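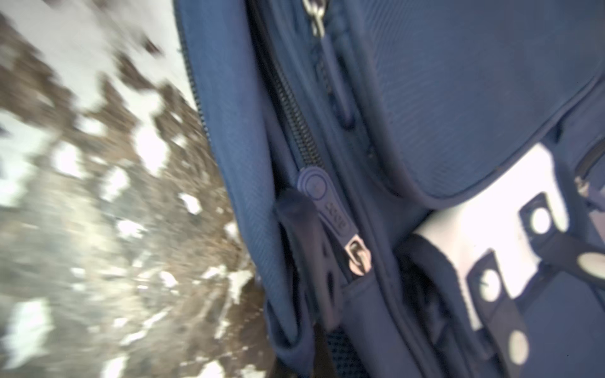 Zipper demos - how many before you move on?

nasution_fan
September 2018
ok so we're at 324 episodes on backpack zippers, two arms, teleop. Policy trained on the first batch grabs the fabric next to the pull like half the time. Wrist cams see the pull fine when I scrub through. Keep going or switch to other objects and come back?

comow22
switch. 324 of one bag is plenty imo. you're teaching it that bag

graspless
Disagree. Zippers are hard, small target, flops around. We did over 1,000 on the Trover set before it stopped chewing on the seam. Same bag the whole time, THEN swapped bags.

comow22
1,000 of the same bag is how you get a policy that only works in your lab lol

nasution_fan
we do mix in small stuff between bag sessions. calculator reposition, pick and turn etc. those go quick, 60 in a morning easy
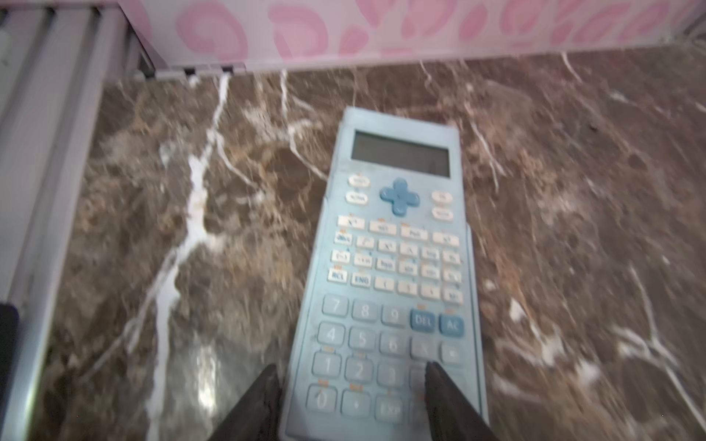 calculator task, wrist view

funico_user
whats your start pose variation? if the object always lands in the same spot the number of episodes doesnt matter much

nasution_fan
random-ish. I toss it and go. rotation maybe not enough now that you say it

graspless
"toss it and go" is not random, your hand has habits. Print a list of angles and follow it. Boring but it fixed our Funico runs. Also are both arms logging at the same rate? We lost 13 sessions to a dropped wrist stream back in April and only noticed at training time.

nasution_fan
same rate yes, checked. sync looks ok on the Comow logger

ok more on how I run it. Bag goes down pockets up, both arms come in low, one is suposed to hold the body and the other goes for the pull. Overhead-ish fixed cam for the whole bay plus the wrist ones.
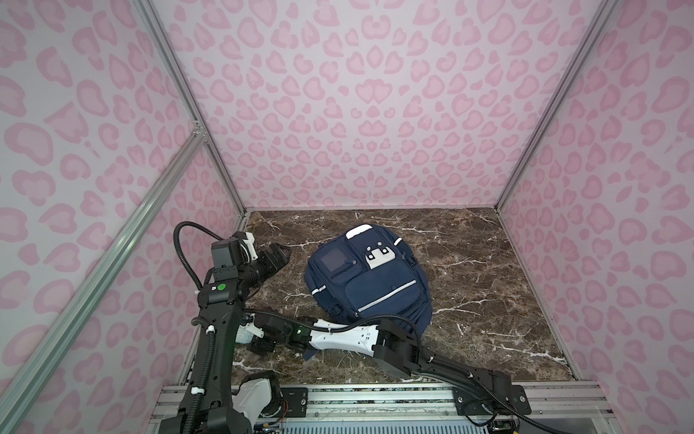
Problem is the holding arm. I get lazy and park it somewhere different each time, so the model sees ten ways to hold and picks the average of them, which holds nothing

comow22
there's your bug. not the count

graspless
Half agree. Fix the hold, pick ONE, redo 60 and retrain on just those. Dont throw the old ones out though - keep them tagged.

funico_user
I'd toss them. bad demos are worse than none

graspless
They're not bad, just messy. Use them for pretraining the vision part

nasution_fan
going with 60 clean ones and the angle list. will post the eval when its thru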